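Mesh Laundry Bags in the Student Residence: Project Report
Marisol Abernathy, Household Textiles course, Wasley College
Submitted 09/07/2024

2. What we wanted to know

In our residence at Andeck Street, many students wash everything together in one machine. Socks get lost and bra hooks catch on sweaters. My group wanted to see if a simple mesh bag helps, and which way of filling and closing it is easiest to teach to new students.

We asked 21 students to use a bag for all their small items during July. Each person got 2 bags, one for socks and one for delicate clothes. At the end they filled out a short form.

3. Preparing the bag

Before filling, the bag should lie flat on a table with the zipper side near you. We covered the table with paper, so the fine net is not pulled by rough places in the wood. Then the zipper is opened from the pull tab at the end - slowly, as the net can get caught in the teeth.
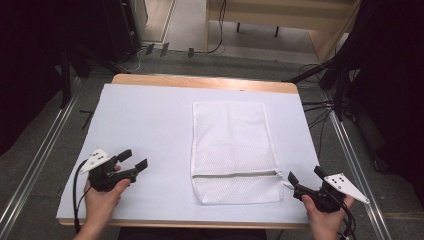
How full should the bag be before washing? Half full is enough, so that water and soap can move between the clothes.

In the first week many students filled the bag until the zipper was hard to close. Their socks came out with soap still in the toes. After we changed the instruction sheet, this complaint appeared only once.

4. Results

Of the forms we received, 80 percent said they would continue with the bag. The most common problem was forgetting to empty it after drying. Two zippers opened during the spin - both were on the sock bags, which were heavier.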